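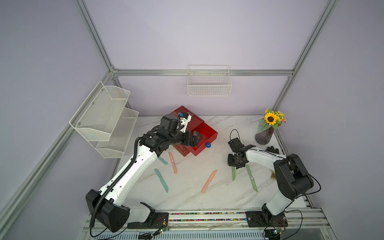
September 1, 2026

Notebook, finishing bench. Ink tests, continued from the December batch.

I meant to write this up in the spring and then the humidity got silly and I kept putting it off, so forgive me if some of the early part is from memory and from the backs of envelopes. The short version for anyone in a hurry: the iron gall ink made with the Hakley galls is holding up beautifully, the Clanby galls are giving me a paler line than I'd like, and I have changed my mind about gum arabic (again!).

For those who weren't here when I started, the idea was to make an ink we could use for the ledger repairs, one that would go down gray and darken on the page the way the old entries did, without being so acid that it eats through the paper in our grandchildren's time. Plenty of recipes promise this. Most of them were written by people who liked the word "sufficient" a great deal and never said sufficient for what.

I made up 5 jars. Jar 1 is the plain old recipe, crushed galls soaked in rainwater, strained through muslin, then the iron sulfate and the gum. Jar 2 is the same with half the iron. Jar 3 is half iron and double gum. Jar 4 is the Clanby galls treated just like jar 2, and jar 5 is jar 2 again with a clove dropped in against mold. I let the galls steep for 30 days, which is longer than most people bother with, but I was away for part of it and they came to no harm apart from a skin on top of jar 4 that I lifted off with a spoon. The spoon is now the ink spoon. Please don't put it back in the kitchen drawer, it has been there twice already.

Jar 1 writes the darkest and I don't trust it. There's a brown halo coming on the reverse of the thin rag paper already, very faint, and you have to hold it to the window to see it, but once you've seen it you keep seeing it. Jar 2 is my favorite. It goes on a watery gray that makes you think you've done something wrong, and by the time you've had your coffee it has turned a proper blue-black. No halo that I can find.

Jar 3 was where I expected great things, and I was wrong. I had it in my head that more gum would give a crisper edge, and on the hard-sized paper it does, a lovely edge, but it sits up on the surface and dries shiny, and when I folded the test strip the strokes cracked along the crease. On anything that has to be opened and closed that's no good to us. It also clogged the fine nib every few lines, and I spent more time wiping than writing. So, back to the lower amount, and my apologies to whoever I lectured about this over lunch last winter.

Jar 4, the Clanby galls. I wanted so badly to like these because they're close by and they come free. They are small and light, and a good many have the little exit hole, which I'm told means the wasp has gone and taken a fair share of the strength with it. The line is readable but it stops at a sort of dishwater gray. I may try them again with more galls to the same water before giving up.

Jar 5 smells wonderful and is otherwise the same as jar 2. No mold in it. No mold in jar 2 either, mind you, so the clove hasn't proved anything yet except that I enjoy opening the lid.

Papers: I used the Öztürkmen cotton sheet for the main set and offcuts of the Faveck for the rest. The Faveck feathers with everything, even jar 3, and I'd say keep it for wrapping. The cotton sheet takes the ink sweetly on the smooth side and a bit thirstily on the other, so mark your smooth side in pencil before you cut strips (I didn't, the first time, and had to do them over).

One set of strips is in the dark folder and a matching set is taped inside the south window. The plan is to leave both alone for 1095 days, three years, and then lay them side by side. I know it's a long wait. If you need the window for anything, move the whole card together and put it back the same way up.

Still to do: check the acidity of jars 2 and 5 with fresh strips, the old packet has gone stale and reads everything as the same peachy color. Label the lids as well as the jars. Order more rag paper. Ask about the oak behind the Hakley mill, where the big galls came from, and whether we can go back for more before the leaves are down.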